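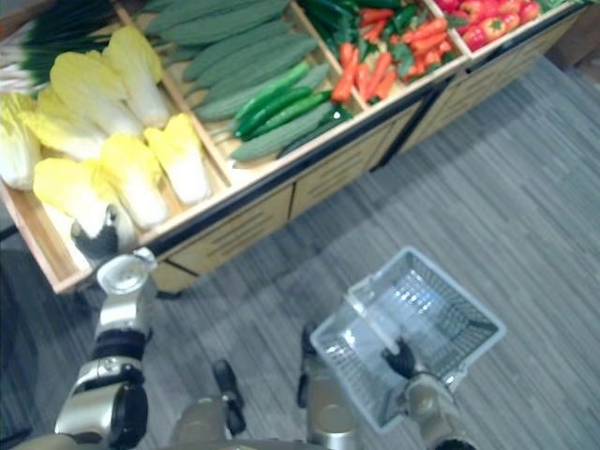
Left arm over the halved cabbages, right hand holding the basket.

The workshop behind the old Brillus paint shop opens at seven in the evening, and by quarter past the kettle is on and somebody is looking for the small hex keys. The humanoid they call Kastis has taken up one end of the room since November, along with its vegetable stall.

"I wanted it to do the shopping," says the builder who started the project, a retired lift engineer who would rather the robot had the attention. "Everyone builds something that waves. I've got nothing against waving! But I thought, if it can pick up a carrot and put it in a basket without wrecking either, then I've really got something."

The stall was the easy bit. It has wooden bins with thin dividers and grooved panels along the front, and it took the group 17 evenings, mostly because they kept stopping to argue about how tall it should be. Kastis needs to reach the back row and still see its own feet.

"The height changed four times," she says. "You raise it a touch and suddenly the shoulder's happy and the elbow hates you."

The arms run on motor drivers from a kit called Prostus, bought second-hand with one board dead. Everything above the drivers is home-written, and she lights up when she gets on to the two-handed work. One hand carries the basket while the other goes for the vegetables, and the two have to know about each other the whole time.

"The basket is the lovely part. It weighs next to nothing, so you'd think you could forget it. But it swings! The first version reached out for a cucumber and smacked itself in the knee with the basket, and we all cheered, because it was the first time both arms had moved at once."

She has a soft spot for the napa cabbages, which lie in their bin with the cut side up. A pepper gives the hand something round to close on. Half a cabbage has a flat face, a fat white end and a leafy end, and the fingers have to choose. Her notebook has 42 different grips drawn in it, and 19 of them are crossed out in red.

Money comes up, as it does in every shared workshop. The group's rule was that nothing for the hands could go over 700 pounds in a year, and they kept to it by swapping favours with Okafor, a machine shop two streets away that turned metal parts for them in return for having its alarm wiring sorted.
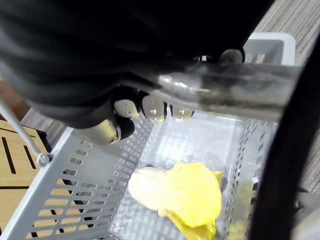

How long does it take to teach it a new vegetable?

"An evening, if it's a shape like one we've already done, and a good fortnight if it isn't. Spring onions took us a month, and I'd still call them a work in progress."

She is already planning the next thing, a shelf at knee height so that Kastis has to bend. The legs are up to it, she reckons. The balance code needs another go first, and there's a loose connector in the left hip that comes and goes with the weather.

"Come back in the spring," she says, hunting for her glasses. "We'll have it doing potatoes."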